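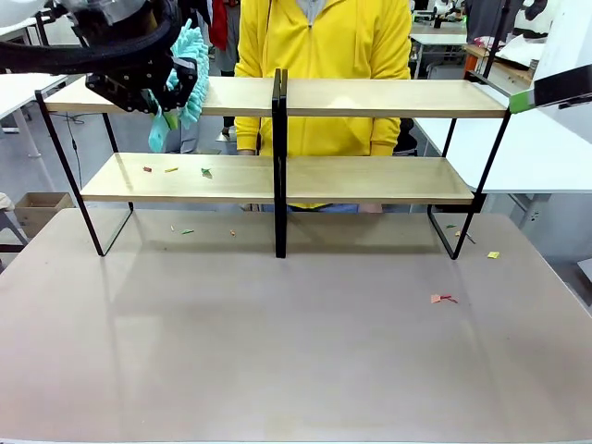 左臂夹着青绿色拖把头，停在双层架上层板的上方

Lokano 电动夹爪（可成对选购）
Skultosmont 夹爪与末端配件 > 双臂套装

这款夹爪我拖了很久才上架，原因很简单，我想先拿它干点烦人的活。抓方块谁家的都能抓，演示视频拍出来也都好看，可是买回去的人多半要让它拿工具，拿的还是那种软塌塌、重心乱跑的工具。所以我挑了擦架子：一个浅色木板、黑色金属框的双层架，上面和桌上撒些彩色小碎料，让手臂夹着蓬松的拖把头去扫。听着像家务，做起来真挺磨人的（我自己用手扫都嫌烦）。

对照的是店里卖了一阵子的 Rewi，两款装在同一套双臂上轮流试。每款我都跑了21遍，架子和碎料尽量照同一个样子摆。

先说夹得住夹不住。拖把头毛多，能让夹爪真正咬住的地方其实就那么一小截，绒毛一垂下来还老往指缝里钻。Lokano 的指垫宽15毫米，咬合面比 Rewi 大一圈，来回扫的时候拖把头不太会绕着夹持点打转。Rewi 用同样的力去夹，扫到架子尽头换方向那一下，拖把头常常要歪一点，我得停下来重新夹。把力调大可以缓解，不过电机热得也快，我不太喜欢这么用。

再说开口。最大157毫米，对这个活来说绰绰有余，可是开口大也有麻烦：在上下两层板之间张得太开，手指很容易碰到木板。我现在的做法是在控制器里先把开口上限设到50毫米，需要抓大件再放开。这个上限可以按任务分别存，切换任务的时候自动跟着换，我觉得是整个控制软件里最贴心的一处！Rewi 那边也能限位，但每次上电都要重新填一遍，我忘过不止一次。
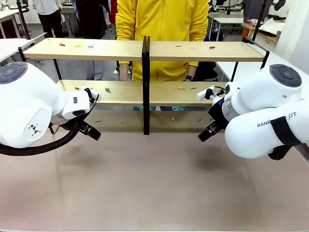 两臂从左右伸向架子，上下层板和桌面上都有彩色小碎料

碎料怎么摆，我也折腾过几轮。一开始只撒在上层，后来觉得太便宜它们了，就改成上层、下层、桌面都放一点。下层最难受，手臂要从前面伸进去，头顶还有一块板压着，中间那根黑色立柱又把左右隔开了。左臂够左半边，右臂够右半边，别指望一条手臂从头扫到尾，我试过，姿态别扭得很，到最后还得换手。

夹爪上方可以装小支架，放自己的相机或者别的小配件。装好以后请一定慢速走一遍下层的动作，因为支架比手指高，你眼睛盯着指尖的时候它可能已经快贴到层板了。我用的是低速加手动单步，走完一遍心里就有数了。想省事的话也可以把支架拆掉，两颗螺丝的事。

线缆说两句。编织护套的粗线比较硬，弯曲的地方要留余量，绷太紧的话手腕一转就拽着整只夹爪往回拉，力反馈读数也会跟着跳。我习惯让线在手臂下面垂一个弧再绕回手腕，看着没那么利落，可是稳当。要在桌面附近作业的朋友，弧不要垂太低，容易扫到台面上的东西。

我不满意的地方也写出来，省得你收到货再来找我抱怨：

指垫吸毛。拖把头用久了会掉细绒，粘在指垫上，夹光滑的东西就开始打滑。我每做完一组就拿湿布擦一下，擦完就好了。

薄碎料别直接捏。纸片、细条这类东西贴着桌面的时候，标配指垫太厚，插不进去，捏十次有好几次是空的。有这个需求请加购 Sadholm 的薄尖指套，换上去细了不少，代价是夹拖把头的时候又没那么稳了，所以我现在是干什么活换什么指套。

声音。快速闭合的时候有一声脆响，在安静的办公室里会有人回头看你。把闭合速度调慢一档就柔和多了。

怎么选呢？如果你主要搬盒子、拿瓶子，Rewi 够用，也便宜，我没有理由劝你多花钱。要是打算让手臂拿刷子、抹布、掸子这些带毛带绒的工具，我会选 Lokano，两条手臂都装上，左右参数可以互相复制，调试能省掉好多时间。只装一边也行，后面再补另一只，接口是一样的。

包装内含：夹爪一只、标准指垫一副、转接法兰、护套线缆、内六角扳手。支架、相机和 Sadholm 指套都不包含在内，请在下单页面另外勾选。手臂型号请写在备注里，我会按型号配法兰；备注空着的订单我会先来信问清楚再发货。

试用时存下来的参数文件（拖把头、薄片、盒子各一份）可以在“下载”一栏拿到，直接导入控制器就能用。你的工具肯定和我的不太一样，夹持力建议从低往高慢慢加。用出更好的参数，欢迎发给我，我会放到同一个栏目里。

页面更新：2020-03-03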